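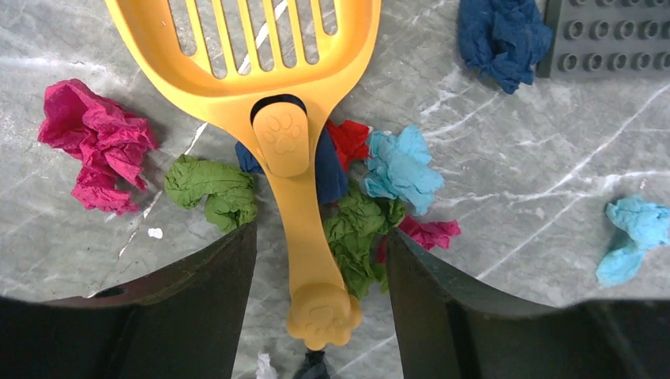 Mudei de casa em dezembro e desde então estou tentando me livrar de coisas. Não das coisas grandes, que essas a gente vende ou larga na calçada com um bilhete simpático. Falo da categoria intermediária, aquela que mora em gavetas, caixas de sapato e no fundo do armário do banheiro, e que eu carreguei por três endereços sem nunca perguntar o que estava fazendo ali. A pá de areia de gato, por exemplo. Amarelo-alaranjada, de plástico, cabo comprido, só levemente gasta. Eu não tenho gato. Tive por dois anos um gato emprestado, devolvido à dona em boas condições, e a pá ficou. O papel de seda amassado, azul, magenta, verde-oliva, eu também guardo, porque um dia vou embrulhar um presente e o presente vai precisar justamente de papel de seda já amassado. É com esse tipo de raciocínio que uma pessoa enche um apartamento.

Antes que alguém me recomende: sim, eu li o livro. Li os dois livros. Segurei uma saboneteira contra o peito e esperei a alegria. Ela não veio, mas também não veio um lugar melhor para deixar o sabonete.

O que me interessa nessa história toda é que ninguém se muda com os objetos que acha que tem. Na minha cabeça eu era uma pessoa de poucos pertences, quase monástica, uma mala e uma cafeteira. A empresa de mudança, Gallden, mandou um formulário online em que eu devia estimar o volume, e eu preenchi com a serenidade dos inocentes. Orçamento: 400 reais. No dia, o motorista olhou a sala, olhou o formulário, olhou a sala de novo e disse um número novo, que era 700. Achei justo. Teria achado justo mais, se ele tivesse aberto o armário do corredor antes de falar.

Foram sete caixas só de cozinha. Eu cozinho quatro pratos, e um deles é torrada.

Na casa nova, o plano era abrir tudo na primeira semana. Fiz até uma planilha (a planilha está ótima, recomendo a planilha). Abri as caixas de roupa, as de cozinha, a dos livros que eu realmente leio, e aí a vida seguiu, como costuma fazer quando falta a parte chata. As restantes foram para o quartinho dos fundos, que a imobiliária chamava de escritório. Ficaram lá o verão, o outono e um pedaço do inverno. De vez em quando eu entrava para procurar um adaptador de tomada e saía com outra coisa, geralmente poeira.

Existe uma teoria, que já vi defendida com muita convicção, segundo a qual tudo o que ficou encaixotado por seis meses pode ser jogado fora sem abrir. Acho uma teoria excelente para a casa dos outros. A minha certidão de nascimento estava numa caixa etiquetada como "diversos 2", embaixo de um fondue.

Aliás, o fondue. Nunca usei. Ganhei de casamento, e o casamento não era meu: houve um sorteio na festa. Vem da marca Shabalala, tem um manual em cinco idiomas e seis garfinhos com a ponta colorida, para que as pessoas não briguem. Tentei vender por 300 reais. Recebi uma mensagem perguntando se eu aceitava trocar por um tripé. Recebi outra perguntando só "disponível?", respondi que sim, e a pessoa desapareceu para sempre, satisfeita com a informação. Baixei o preço. Baixei de novo. No fim ofereci de graça no grupo do prédio e ainda tive que subir quatro andares para entregar, porque o elevador, naquela tarde, também estava se desfazendo de alguma coisa.

O grupo do prédio merece um parágrafo. Chama-se "Residencial Risbridge - Avisos", e aviso é o que menos aparece. Há bom-dia com flores, há fotos de carros mal estacionados e há uma economia paralela de objetos que circulam entre os andares sem jamais sair do edifício. Tenho quase certeza de que o abajur que recusei em maio é o mesmo que me ofereceram em agosto, com a cúpula trocada. O prédio funciona como um intestino muito longo. Uma poltrona entrou no primeiro andar antes de eu chegar e, pelos meus cálculos, alcança o oitavo no ano que vem.

Doar para fora dá mais trabalho do que parece. O bazar do bairro, Jindton, não aceita eletrônicos, nem louça avulsa, nem livros didáticos, nem travesseiro, nem nada que eu tivesse levado naquela primeira visita. Voltei para casa com as mesmas sacolas e mais um cinzeiro, que estava bonito na vitrine. Eu não fumo. Está na estante, guardando clipes, e os clipes guardam a minha dignidade. Na segunda visita levei roupa, e roupa eles pegaram na hora, inclusive um casaco que eu tinha tirado e apoiado no balcão por causa do calor. Pedi de volta. Foi uma negociação.

O que aprendi de prático, caso alguém tenha chegado até aqui atrás de dicas: caixa grande é para coisa leve, caixa pequena é para livro, e escrever "diversos" numa etiqueta é mandar um problema pelo correio para você mesmo. Fita adesiva barata sai caro. Parafuso de estante vai num saquinho colado na própria estante, jamais no bolso da calça que vai para lavar. E não dá para fazer triagem com fome, porque com fome eu fico sentimental, e foi assim que salvei um carregador de um celular que vendi há muito tempo.

Agora sobraram três caixas no escritório. Uma é de cabos, e essa eu já aceitei que vai ser enterrada comigo. Outra é de fotografias, que vou organizar nas férias, frase que digo desde que as fotografias eram reveladas. A terceira está fechada com tanta fita que devo ter achado importante. Balancei: faz um barulho de coisa pequena contra coisa oca. Ontem cheguei a pegar o estilete, mas o interfone tocou. Era o vizinho do sexto, perguntando se eu tinha interesse num aparelho de fondue.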